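# Dakura Long Storage Basket, White

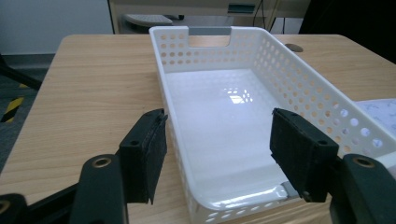
*Reading time: 1 min*

The Dakura long basket is a rectangular plastic tray for shelves, drawers and desktops. It has rounded corners, a glossy white finish and a thick rounded lip along the top.

The side walls have rows of small round holes. The floor is smooth and solid, so pens, clips, sachets and other small items don't drop through. Crumbs and dust wipe off with a damp cloth.

There is a handle cutout in the short end. On a deep shelf, place the basket with the cutout facing out and pull it toward you like a drawer.

**Common uses**

- Packets and spice refills in a kitchen cupboard
- Cables, chargers and adapters on a desk
- Bathroom bottles and spare soap
- Folded socks or baby clothes

**Details**

- Color: white
- Material: plastic
- Weight limit: up to 3 kg
- Sold in packs of 3
- Item weight per pack: 760 g

**Care**

Wash by hand in warm water with dish soap. Do not use scouring pads, which will dull the gloss. Keep away from stovetops and heaters. Not for use in ovens or microwaves.

**Ordering**

Packs ship from our Tistbridge warehouse. Orders for Civham can be picked up at the store counter after 2 p.m. once you get the confirmation email. Shops and offices that need larger quantities can ask for a trade quote. We keep 2,000 packs in stock for trade orders, and the trade price does not include delivery.

Unused baskets can be returned in the original wrap. Lids are not available for this model.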